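Sterkareo gripper trial, cut flower handling
Progress report for the Bronville program office
25/03/2020

Work since the last report has gone into comparing the two finger sets on the wrist-camera arm. Set A is the rigid pair supplied with the gripper. Set B is the softer pair molded for us by Illau. Both were run with the same controller settings and the same approach path, so that any difference comes from the fingers.

We completed 83 picks on hydrangea stems. Set A marked the stem in 13 of them, mostly where the fingers closed at a slight angle. Set B marked the stem in 2. Set B was slower to settle, and on thinner stems it sometimes let the flower head rotate after the lift. We don't have a good number for that rotation yet and will measure it in the next block.

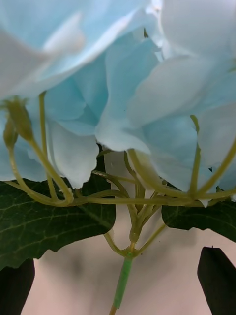

The approach from below the head is now the default. Coming in from the side, the arm pushed leaves into the grip more often than we could accept, and the camera lost the stem in the last part of the move. From below, the main stem stays in view between the fingers until they close. The stem detector still confuses the main stem with the small flower stalks when the camera is close under the head. We have added a rule that only accepts a stem below the point where the stalks meet – this helps, but it fails when a leaf covers that point.

The Bălan controller has been installed on the second arm and runs the basic open and close cycle. Force readings drift after long runs. The supplier has sent a firmware update, which we have not installed yet because we want to finish the finger comparison on unchanged equipment.

Spending is within the budget agreed in November. The one extra cost was a set of 5 spare fingertips from Illau, charged to the consumables line.

Next steps are to repeat the Set B runs on thinner stems, install the firmware update, and start the controller comparison. We need a decision from your office on whether roses stay in the test plan, as the Set B molds would have to be changed for them.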